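4.3 Comparing two grippers on the door task

Run the wide gripper first, then the Drero narrow gripper, using the same controller settings for both. The door is simulated, so no guarding is needed.

1. Load the door world in Kultanow and pick the wrist camera view.

2. Set the episode count to 34 and the seed to 2,090.

3. Jog the arm toward the door with the fingers open. Check that both fingers show in the wrist view and that nothing is between them.

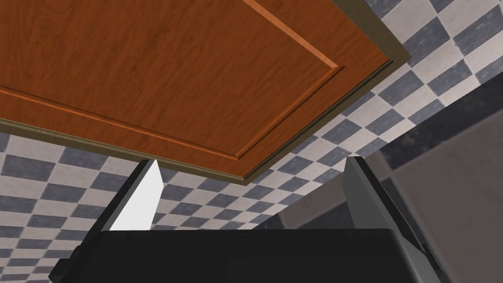

Abdel Hamid comments: on our setup the wrist view lagged until I dropped the camera rate to 11. Do that before step 4 or your two runs won't match.

NOTE: If you change the camera rate, change it for both grippers and write it in the log.

4. Bring the wrist in until the knob lies between the fingers. Do not close yet. Save this pose as START.

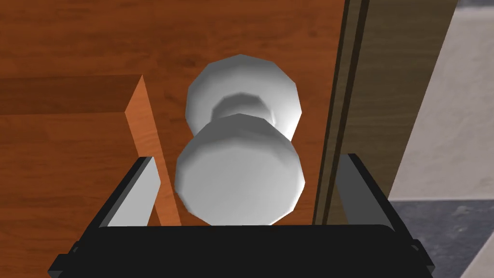
5. Close at 19 percent force and start the run.

CAUTION: Do not edit the finger width during a run. The controller keeps the old value until it is restarted.

6. Export the log, swap to the narrow gripper model, and repeat from step 3. Save its pose under a new name.

Arms using a Fanulow controller need the wrist offset from section 4.1.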